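Hurnley Community Kitchen
Minutes of the September general meeting
Meeting opened 7.05 pm in the supper room. The chair noted that the previous minutes had been circulated late, again, and they were accepted with one correction (the oven was "inspected", and the word "serviced" should come out).

1. Matters arising
The door closer is still slamming. The secretary has been told twice that a part is on order and asked whether anyone had seen an order number. No one had. Carried over.

2. Bulk buying proposal from Resadora
Resadora has offered to supply flour, rice and tinned tomatoes on a standing monthly order. The proposal claims a saving for the kitchen of $336 over the year. Members asked what this was measured against. The covering letter compares Resadora's price with "typical retail", and we don't pay typical retail for rice. One member had gone through our own dockets and got a saving of $256, before delivery, and delivery isn't mentioned anywhere in the letter.

It was put to the meeting that even the smaller figure was worth having. Others replied that a standing order is easy to start and a nuisance to get out of, and that we threw out flour last summer when the weevils got in. The cancellation clause was read aloud and then read aloud a second time. Opinions differed on what it meant.
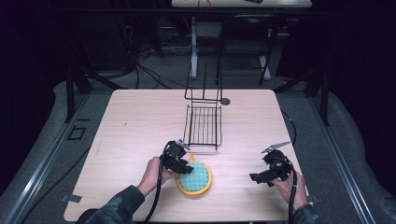

Moved that the secretary write back asking for a delivered price, in writing, and for a trial of 3 months with no penalty for stopping. Carried, 2 against. Those against wished it recorded that they would have said no outright.

3. Tremero Street market stall
The council flyer says the Saturday market is "growing strongly". Members who have stood at it in the rain were unconvinced. The stall fee has gone up and the power point is still shared with the coffee van. Agreed to book one date and look at the takings before booking any more.

4. Cooking class
Âu, the restaurant near the station, has offered to run an evening on broths and dipping sauces. General support. A question was raised about who pays for ingredients, as the email says they are "covered" without saying by whom. Secretary to ask. No date to be advertised until there is an answer.

5. Other business
The new labels for the freezer tubs come off in the freezer. Back to masking tape.
A suggestion that we need a logo was noted and not discussed.

Meeting closed 8.40 pm. Next meeting same room, if the booking is confirmed.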